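About Diltska

Diltska makes hand-held grippers for people who teach robots by doing the job themselves first. An operator holds the tool, picks things up and sets them down, and the recording is used later to train a robot arm. We sell the tool as a kit, we sell it built, and we run recording sessions for customers who would sooner send us a task list than staff a table of their own.

We are based in Arkville, on the ground floor of a former print shop.

How we started

Kasun Karunaratne and Isauro Bautista worked together at a packaging company that had two robot arms and very little time to program them. Every new box size meant another week of setup. They built the first Diltska grip at home, out of printed parts, and took it to work to see if the packers would put up with it. The packers said the handle was too thick. The second version had a thinner handle, and that shape is close to what we ship now.

Asanka Hettiarachchi joined to look after the electronics, and Bülent Demirtaş came a year later to run sessions and train operators.

What we sell

The Musum kit is the one most customers begin with. It comes as printed parts, screws, a circuit board, a cable and a printed manual. Allow an afternoon to put it together. The kit weighs 700 grams when built, and the finger pads can be swapped without taking the body apart.

The Delaunay is the same gripper assembled and checked by us. It costs more and is ready to use the day it arrives. Spare pads, jaws and boards fit both versions.

We have shipped 473 grippers so far, counting kits and built units together.

Recording sessions

Customers send us the objects, or we buy them. We agree on the motions in writing, record a short trial batch and wait for comments before going on. A usual order is 2,000 recordings. Orders for soft or very small parts take longer, and we quote those separately.

New operators practice on plain shapes before they are given customer parts. Balls are a good early exercise, as the jaws have to meet a curved surface and the hand has to stay steady while they do.
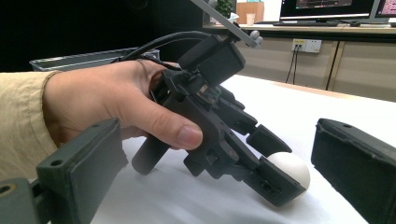

Support and repairs

Each gripper has a one-year warranty on the board and the cable. Printed parts wear, finger pads most of all, and we sell those at a low price in sets of four. If a hinge comes loose, tighten the screw by hand first and write to us if it loosens again.

Kasun Thambiah answers support mail from 8 a.m. to 4 p.m. Please include the number printed inside the handle cap and say whether you have the kit or the built version.

Visits

Customers can come and try both versions before ordering. Bring a few of your own parts if they fit in a hand. We close for stock count in January, and repairs sent in that month go out at the start of February.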